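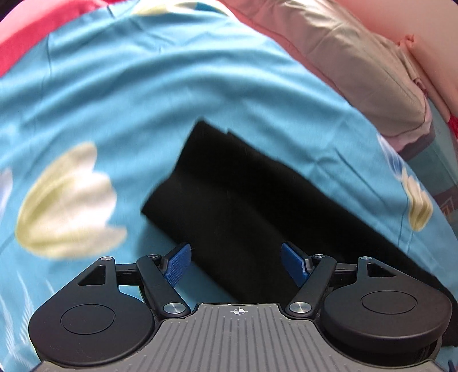
손에 쥔 그리퍼로 빨래 개기를 가르치다… 프루클리 연구팀, 집 안에서 모은 시연 결과 공개

12/4/25 | 생활로봇 소식

로봇이 빨래를 개는 영상이야 이제 꽤 흔해졌지만, 막상 우리 집 이불 위에 아무렇게나 던져 놓은 옷을 맡길 수 있느냐고 물으면 연구자들도 한참 뜸을 들이곤 합니다. 천이라는 것이 워낙 제멋대로 구겨지고, 밑에 깔린 이불까지 같이 딸려 올라오기 일쑤니까요. 가정용 로봇을 연구하는 프루클리(Prukley)의 야기 아스카(Asuka Yagi) 연구원 팀이 이 까다로운 문제를 두고 지난 6월부터 해 온 작업의 결과를 내놓았습니다.

방법은 의외로 소박합니다. 로봇 팔을 집집마다 들고 다니는 대신, 카메라가 달린 두 손가락 그리퍼를 사람이 직접 손에 쥐고 옷을 집고, 접고, 내려놓습니다. 이때 찍힌 영상과 손가락이 벌어진 정도, 손의 움직임을 함께 기록해 두었다가 나중에 로봇 팔의 학습에 쓰는 것이지요. 팀은 이렇게 모으는 묶음에 ‘드리리스(Driris)’라는 이름을 붙였습니다.

시연은 이치카와(Ichikawa) 지역의 가정 52곳에서 이루어졌습니다. 처음 목표는 2,000건이었는데, 기록이 중간에 끊기거나 손의 위치를 제대로 추적하지 못한 것을 덜어 내고 나니 1,839건이 남았다고 합니다. 참가자들에게는 침대든 방바닥이든 평소 빨래를 개던 자리에서 그대로 해 달라고 부탁했고, 꽃무늬 이불 위에 접힌 검은 천처럼 무늬와 주름이 뒤섞인 장면도 치우지 않고 그대로 담았습니다.

“연구실 책상은 너무 얌전해요. 저희 어머니만 해도 이불 위에 옷을 쏟아 놓고 개시거든요. 그 모습 그대로 배우게 하고 싶었습니다.” 야기 연구원은 웃으며 이렇게 말했습니다.

학습을 마친 로봇 팔은 처음 보는 방에서 옷을 한 번 접는 과제를 65퍼센트의 비율로 해냈습니다. 실패는 대개 어두운 색 천에서 나왔는데, 겹친 두 장의 가장자리를 구별하지 못해 윗장만 집어 올리는 경우가 많았다고 합니다. 얇은 천을 집다가 아래 깔개까지 함께 무는 일도 여전히 남은 숙제입니다. 팀은 손가락 패드에 걸리는 힘까지 함께 기록하는 방식을 시험하고 있습니다.

이번 작업에는 그리퍼 부품을 만드는 프루니마(Prurnimar)도 힘을 보탰습니다. 두 곳은 다음 단계로 수건과 양말을 다룰 계획이며, 양말은 짝을 찾는 일부터가 만만치 않아 우선 수건부터 시작하기로 했습니다. 시연에 참여할 가정도 이치카와 지역에서 계속 모집하고 있습니다.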